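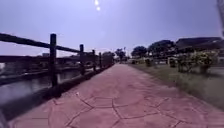
A paved path bordered by a wooden fence.

Vivutdale park path hours to change for fall

Sunday, October 1, 2023

Vivutdale's parks department will close its walking paths at 8 p.m. starting this week, two hours earlier than the summer schedule. The gates will still open at 6 a.m.

The change applies to every path the town maintains, including the Ovholm loop and the connector to Segura Street. The parking lot at the Ovholm entrance will be locked at the same time as the gates. Drivers who are still inside after closing will need to call the number posted at the booth.

The town is also raising the price of its yearly parking pass from $47 to $53. Passes bought before the change stay good until they expire. Day parking remains free for the first hour, and residents can still pick up a pass at the town hall counter or by mail.

The parks department said the extra money will go toward drainage work on the low stretch of the Ovholm loop, which was closed for 10 days in July after heavy rain. Crews cleared the culvert then, but the pipe is too narrow and has to be replaced. The contractor, Trustaria, will put in 800 feet of new pipe beginning later this fall. Walkers will be sent along the upper trail while the work is going on — signs will be up at both ends.

Dogs are allowed on all paths on a leash, as before. Bicycles are not permitted on the Segura connector on weekends.

The restrooms by the playground will stay open until the first hard freeze. The drinking fountains will be shut off on the same day as the restrooms.

Questions about passes or refunds can be taken to the town hall counter during regular business hours.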